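Stosell Moves Its Worktops to a Lighter Satin Finish

Furniture maker Stosell has changed the surface treatment on its pale wood worktops, starting with orders placed in August. The change covers the Menine desk and the Todomside bench. Prices and lead times stay as they were.

The earlier finish was a gloss coat applied in two passes and cured overnight. Customers who used the desks under ceiling lights had reported glare, and the company received repair requests for fine scratches that showed up clearly against the shine. The replacement is a low-sheen coating from Nistor, supplied ready mixed and sprayed in three thin passes with a light sanding between each one.

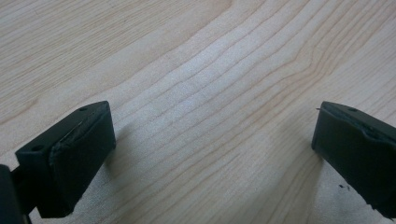 Staff writer, Materials and Workshop

On blond wood, a satin coat leaves the grain easy to read. Long lines curve gently along the surface, and where the figure is strong the stripes nest and flare outward like a flame. Other areas of the same top can be much plainer, with finer and fainter lines. Light is still reflected, but softly, and the tone can shift a little toward pink from one part to another.

That variation matters to Stosell's grading. Under the old system, boards with heavy figure were set aside and used for shelves and drawer fronts. They will now go into worktops as well, and buyers can ask for a plain or a figured top when they order. The choice is noted on the job sheet and does not affect the price. Matching two tops for figure is possible on request – the workshop will try to cut both from neighboring boards but does not promise a close match.

The company coated 557 test panels before settling on the new process. Panels were wiped with water, cooking oil and a mild soap solution, then left beside a south-facing window. Six were kept back in a dark cupboard for color comparison. Stosell has not published the results in full, though it says the satin coat was easier to repair than the gloss.

Care instructions have been rewritten to match. Tops should be wiped along the grain with a damp cloth and dried straight away. Abrasive pads and wax polish are not recommended, as both can leave shiny patches. Small marks can be sanded by hand with fine paper and recoated locally.

Gloss tops already in stock will be sold until they run out. Owners of older desks can send the top back for refinishing – the frame and legs are not needed.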